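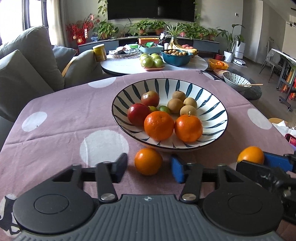 Moisture Loss in Clementines Under Three Household Storage Conditions

Aishwarya Kaimal
Food Science Project, Bevville Community College
Submitted 2018-01-06

1. Background

Citrus fruit continues to lose water after harvest. Most of the loss is by transpiration through the peel, with a smaller part of the weight change due to respiration. The peel has a natural wax layer that slows this, but washing and brushing at the packing house remove part of the layer, and packers usually replace it with a commercial coating. Once the fruit is brought home, the rate of loss depends mainly on temperature, air movement and the humidity of the surrounding air.

Small fruit is expected to dry faster than large fruit of the same type, as it has more surface for each gram of flesh. Clementines were chosen for this project for that reason, and also because they fit on the available balance without trimming.

2. Question

How much weight do clementines lose in two weeks when stored (a) uncovered in a bowl at room temperature, (b) in a perforated bag at room temperature, and (c) uncovered in a refrigerator?

3. Materials

Clementines, one crate, bought from the Farooqui produce store in Bevville in October. The label gave the packer as Geltura but did not give a harvest date.
Pedora bench balance, capacity 200 g, reading to 0.1 g.
Three ceramic bowls of the same size.
Polyethylene produce bags with punched holes.
Two dial hygrometers with thermometers.
Waterproof marker and paper labels.

4. Method

The crate was sorted by hand. Fruit with split peel, soft spots or a missing stem button was set aside. From the remainder, 27 fruits of similar size were taken, with a combined starting weight of 1,686 g. Each was given a number on a small label next to the stem end. The label was in place for the first weighing and was not removed until the end.

Numbers were drawn from an envelope to assign nine fruits to each condition. The bowls for (a) and (b) stood on the same shelf in the food lab, away from the window and the heating vent. The bowl for (c) was on the middle shelf of the lab refrigerator. In (b), the bag was folded over once and not tied.

Every fruit was weighed once a day at the start of the morning lab period. The balance was zeroed before each group. Refrigerated fruit was wiped with a dry paper towel before weighing to remove condensation. Hygrometer readings were written down at the same time.

Loss was calculated as the difference from starting weight divided by starting weight, for each fruit separately. The group value is the mean of these.

5. Results

The uncovered group at room temperature lost the most weight, with a final mean of 9.8 percent. The bagged group lost 4.1 percent and the refrigerated group 3.6 percent. The curves for (a) and (c) were close to straight lines. The curve for (b) was steeper over the first few days and then leveled slightly.

Within group (a), the lighter fruits lost a larger share of their weight than the heavier ones. The same trend was present in (c) but weaker, and could not be separated from scatter in (b).

One fruit in (b) developed green mold near the stem end during the second week. It was removed, and its readings from that point are left out of the mean. No mold was recorded in the other groups.

Peel texture was scored by touch at the end. All of group (a) was scored as leathery. Groups (b) and (c) were scored as firm, apart from one fruit in (b) scored as slightly soft.

6. Discussion

The difference between (a) and (b) can be put down to humidity, as both groups were at the same temperature. The air inside the bag was not measured directly, as the hygrometer was too large to enclose without stretching the holes. A small probe would be needed for this.

The result for (c) combines two effects. Cold air holds less water vapor, which reduces the drying force, but the refrigerator fan moves air across the fruit, which increases it. A fourth group, bagged and refrigerated, would have helped separate them. There was no shelf space for it.

7. Sources of Error

Wiping may have removed a little surface wax from the refrigerated fruit. The labels may have taken up moisture, although a spare label weighed alone showed no change the balance could detect. The refrigerator was used by other classes, and the number of door openings was not controlled. All fruit came from one crate, so the figures should not be applied to other varieties or coatings.

8. Further Work

Repeat with the bagged and refrigerated group added, and with the fruit divided by weight class before assignment. Juice content should be measured at the start and end on separate samples, as peel drying and flesh drying cannot be told apart from total weight.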